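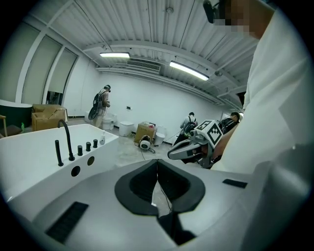
Gray hand-held gripper with black jaws

Has anyone seen Golis reading centers work in a real kindergarten room?

Posted 11/07/2026 in Early Grades > Literacy

Our principal came back from a sales breakfast sold on Golis, and now the K team is supposed to "pilot" it. From what I can tell it's a box of sorting cards, a binder and a login. The quote is $3291 for our hallway, and the training is extra. The brochure says kids run the centers themselves by week two. I have taught five-year-olds for a long time and would like to see that. The only research I can find on their site is a page of quotes from teachers with no school names. Is there something here I'm missing, or is this the same letter sort I already have in a shoebox?

plainpencil_k

Plolthorpe Elementary bought it and I used it for most of a year. The cards are fine. They're thicker than mine and the pictures are clear, except one I still can't identify (a yam?). The binder is 47 pages and I used 8 of them. Week two was a fantasy. Mine could rotate without me by the end of fall, which is when they can always rotate without me, no matter what I put in the tubs.

The login is where I'd push back. It tracks "mastery," but all it knows is what you type in. I spent my lunch feeding it numbers I already had on a clipboard. Ask whether you can buy the cards without it. They told us no, then in June they told a school across town yes. Get it in writing.

If your principal is set on a pilot, ask now what would count as it failing. We never did, so of course it was a success.

rugtime_rita

we have Lindirero and its the same thing with frogs on it. kids liked the frogs. scores did what they do every year

gluestick44

I'll disagree a little. I was a first-year teacher with no shoebox, and having something ready to go kept me afloat. I had Fabbri, so I can't speak to Golis, but these kits seem close to each other. With 37 kids between two rooms, my partner and I shared one set and it held up okay.

Would I pay for it now? Probably not. But ask who on your team is new before you all vote it down. Also check the refill price on the recording sheets. Ours were not copyable, or so the license claimed, and I have my doubts anyone ever checked.

secondhandeasel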